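News > Business > Materials

Stullden extends countertop slab range, adds resealing guidance

2 min read

Surface supplier Stullden will add a mottled gray finish to its Cleltberg line of stone-look slabs in January, the company said Tuesday. The finish will be sold in 2 cm and 3 cm thicknesses, with polished and honed faces. Existing colors stay in the catalog.

Slabs are cut to order at the Villalobos yard. Standard lead time is 10 working days from approval of the template. Orders that include a sink cutout or a mitered edge take longer, and the yard will quote those separately.

Product manager Kristýna Rusnák said the pattern varies from slab to slab and that buyers should approve the actual piece before cutting. "A hand sample shows the color range. It does not show how the cloudy areas will fall across a long run," she said.

The company has also revised its care sheet. Honed faces are to be resealed every year, polished faces every second year. Acidic cleaners are excluded for both. Overhangs wider than the limit printed on the sheet require brackets, and the limit is lower for the thinner slab.

Teun Verstraete, who runs the fabrication shop Porkik, said seams remain the main source of callbacks on streaked material. His shop dry-lays both pieces and marks the match before any adhesive is mixed. Base cabinets must be level before templating, he added, as shims placed afterward tend to open the joint.

Prices for the new finish have not been published. Dealers will receive sample boxes ahead of the launch. 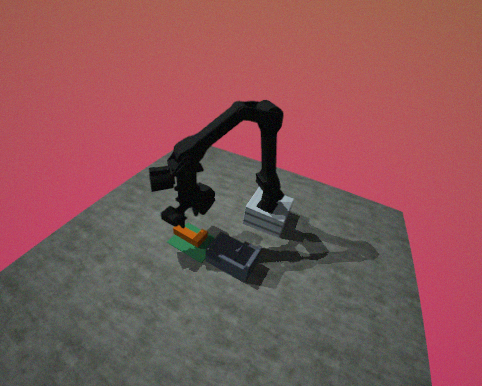

Related items

Quartz offcuts: what yards will sell by the piece
Porkik adds second bridge saw
Honed or polished: wear results after 900 cleaning cycles
Undermount sinks and bracket spacing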